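4.2 What happened at the open day

We ran the second half of the study at the Skoltden open day in July, and I'll admit I was nervous about it. Our lab sessions had been calm affairs, whereas here we had 25 visitors, a kettle that kept tripping the sockets, and Sunil Bepari trying to explain grasp planning over the noise. Each visitor got a turn with the hand-held gripper (we call it the Stolell, after its first mount) and was asked to open and close it over the table before going anywhere near an object. People wanted to skip this bit. I'm glad we made them do it – most of the questions we got were about how wide the fingers go and how low you can hold them. 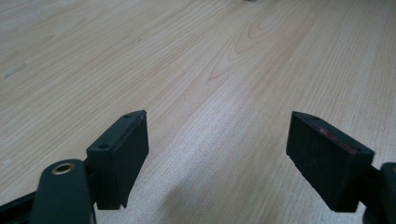 Figure 3a. Gripper held open over the bare tabletop, nothing between the fingers.

Mei-kuen Chou had the idea of using jewellery for the next part, and it was easily the most popular thing we did all afternoon! Beads and cords are awkward: they slide, they tangle, and a visitor who has just picked up a block with no trouble suddenly has to think about where to go in. We gave everyone two tries. Of the 25, 13 got a clean lift on the first go, and nine more managed it on the second. 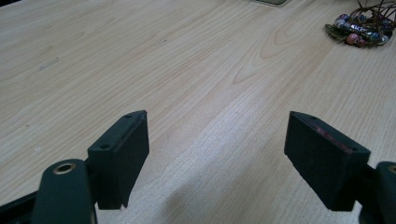 Figure 3b. Open fingers, with beaded jewellery on the table at upper right.

Shuk-fan Tse noted down what people said as they worked, and those remarks are what I lean on in Section 4.3. Several visitors told her they'd stopped looking at the fingers altogether and were watching the cords instead – something we never heard in the lab.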